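Sixteen Houses Is Not a Recovery

2023-10-28

So the number for Burport is out. Houses lost or condemned after the June flood: 3921. Houses rebuilt and handed back with a working roof and a front door: 16.

Read that again. I had to.

The relief fund says the money isn't there. Fine, I believe them. The pledges were made at a big conference in Parkham, lots of handshakes, everybody in the good chairs, and then the donors went home and the transfers got slow. A pledge doesn't pour concrete. Less than a third has been paid in and the fund can't sign a building contract on a promise.

But the donors aren't the whole story. The Jundon provincial office is sitting on a permit rule that says every rebuild needs a fresh land survey, even when the old foundation is right there. Up to 200 families have a contractor lined up and no stamp. They wait. Winter is comming and the tents on the Lightfoot road were meant to last 30 days.
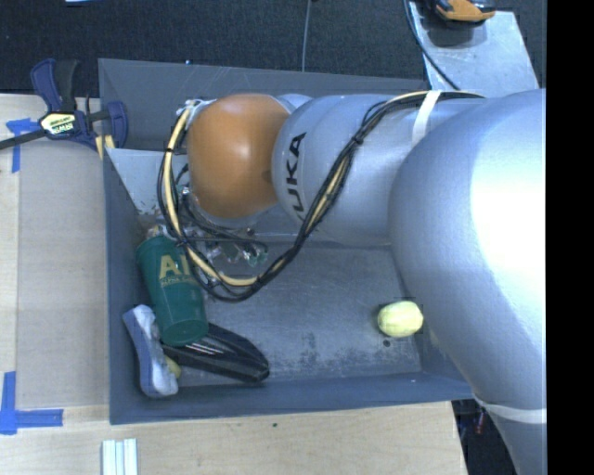
And the rent money. This one makes me angry. Families who found a room somewhere were told they'd get help every month until their house was done. Two payments, then silence. Landlords don't take silence. People are moving back into buildings with cracked walls – with kids, with grandparents – and the officials call that "voluntary return."

What should happen? Drop the survey rule for anyone building on the same footprint. Publish a list of who pledged what and who paid, every month, with names of governments on it. Put the rent money first, ahead of the new provincial offices, which somehow did get there funding.

I know donors get tired. There's always another flood, another war, another appeal in the inbox. Still, they stood up in Parkham and said a figure out loud, and people in Burport heard it and made plans. Pay it.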